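Rukero ピグメントキャンドル用染料 フューシャ 300g

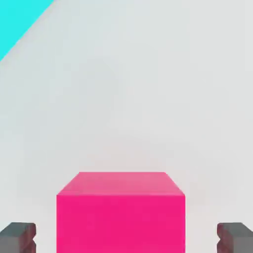 こんにちは、Hetska店長です!ずっと「ピンクの濃いやつはないの?」と聞かれていたキャンドル用染料、やっと入荷しました。お待たせしてすみません。

私もお店を始める前から趣味でキャンドルを作っていて、ピンクにはさんざん泣かされてきたんですよね。溶けているときはすごくきれいなのに、固まると白っぽくなって、なんだか風邪薬のシロップみたいな色になる(笑)。量を増やせばいいかと思って足していくと、今度は芯が詰まって火が小さくなるし。去年の12月に作った贈り物用のキャンドルなんて、結局ぜんぶ溶かして自分用にしました。いまも洗面所にあります。

で、このフューシャです。少ない量でちゃんと色が出ます!私はパラフィンに入れることが多いのですが、ソイワックスでも試しました。ソイはもともとのワックスが乳白色なので、どうしてもやさしいピンク寄りになります。パキッとした色が欲しい方はパラフィンか、パラフィン多めのブレンドがおすすめです。蜜蝋は黄色みがあるぶん少しサーモンっぽくなって、これはこれで好きなんですけど、注文品に使うなら必ず試し流しをしてくださいね。

使い方
ワックスを完全に溶かしてから、耳かき1杯ずつ入れてよく混ぜます。いっぺんに入れるとダマになって底に沈みます(私は何度もやりました)。紙コップの底に1滴たらして固めると、仕上がりの色がだいたいわかります。香りを入れる方は、色を決めたあとに。香料によっては色が黄色く転ぶものがあって、バニラ系は特に要注意です。

型のこと
よく聞かれるので書いておくと、私が四角いキャンドルに使っているのはPawlakのシリコン型です。角がきれいに出るし、側面がたわみにくい。ただ、最初の数回は型に色が残ります。淡い色と共用したい方は、ピンク専用をひとつ決めてしまったほうが気が楽かも。

注意していただきたいこと
粉がとても細かいです。計量のときはエアコンと扇風機を止めて、マスクと手袋をつけてください。白いまな板の上で作業するのもやめたほうがいいです、取れません。服についたら、こすらずにまず粘着テープで。ぬれた布でふくと一気に広がります。あと、石けんやバスボムなど肌に触れるものには使えません。キャンドル専用です。

商品の内容
品名:Rukero ピグメントキャンドル用染料 フューシャ
品番:1342
内容量:300g
形状:粉末
対応ワックス:パラフィン、ソイ、蜜蝋、各種ブレンド
保存:直射日光を避けて常温、開封後はしっかりふたを閉めて
同シリーズ:全6色(フューシャ以外は順次入荷します)

大きいサイズはないの?という方、800gの袋入りもお取り寄せできます。教室をされている方はこちらのほうが断然お得です。ただ、袋にチャックがないので、別の容器に移してくださいね。

以前から扱っているZudexの液体染料とどっちがいいか、という質問もいただいています。うーん、これは迷いますよね。手軽なのは断然Zudexです。滴数で数えられるので、同じ色を何度も作るのもラク。でも濃いピンクだけは、私はRukeroに軍配を上げます。2つを混ぜて使うのはムラの原因になるので、あまりおすすめしていません。

日光にはどの染料も弱いです。窓辺に飾りっぱなしにすると、だんだん色がさめてきます。作品を長く置いておきたい方は、箱に入れるか、棚の奥のほうにどうぞ。

発送はご注文の翌営業日から。ほかの材料と同梱もできますので、備考欄に「同梱希望」と書いておいてください。ワックスとの相性で迷ったら、お問い合わせフォームから気軽に聞いてくださいね。お使いのワックスの名前と、作りたい大きさも書いてもらえると助かります!

2022年5月18日 更新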